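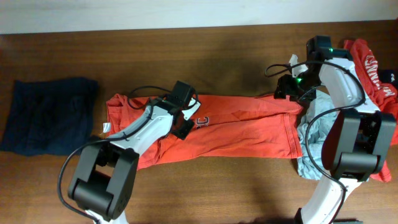 Orange tee folded lengthwise, both arms still over it. Navy cloth on the left is lying folded flat.

Subject: Re: [cloth-demos] how many shirts is enough?
From: Mojtaba Azimi

Hi all,

On Saturday Rostami wrote:

> We have 70 folds of the same gray T-shirt and the policy
> does great on that shirt and falls apart on anything else.
> Do we keep recording, or change what we record? Also, do
> you throw out the episodes where the operator fumbles?

Change what you record! We went through the same thing in May and I'm still excited about how much it helped. Our first set was 1072 episodes, nearly all of them with plain shirts laid out square in the middle of the table. The second set is 1279 episodes with 17 different garments, and we leave the other clothes lying on the table while we fold. Prints, tags sticking out, a crumpled thing right under the gripper – all of it goes in. The picture at the top is from the Rornasby table, and it's a pretty ordinary one for us now.

A few things that worked here:

Start the shirt in a different spot and at a different angle every time. We got lazy about this and you could see it in the policy, which kept reaching for the center of the table.

Record the half-folded states too. We start some episodes with the lengthwise fold already made and only record the rest. The Sutov folks do even more of these than we do.

On fumbles: keep them if the operator recovers. If a sleeve slips and gets picked up again, that's a great example of picking up a sleeve! We only drop episodes where somebody gives up or a cable snags. Tag them when you save, though, so you can pull them out later if you change your mind. I didn't do that for the first set and spent two evenings rewatching video.

Our labeling sheet is in the Broller folder, under "garments". Please add columns if you need them. And has anyone tried long sleeves with two operators, one per arm? I'd love to hear how that went.

Mojtaba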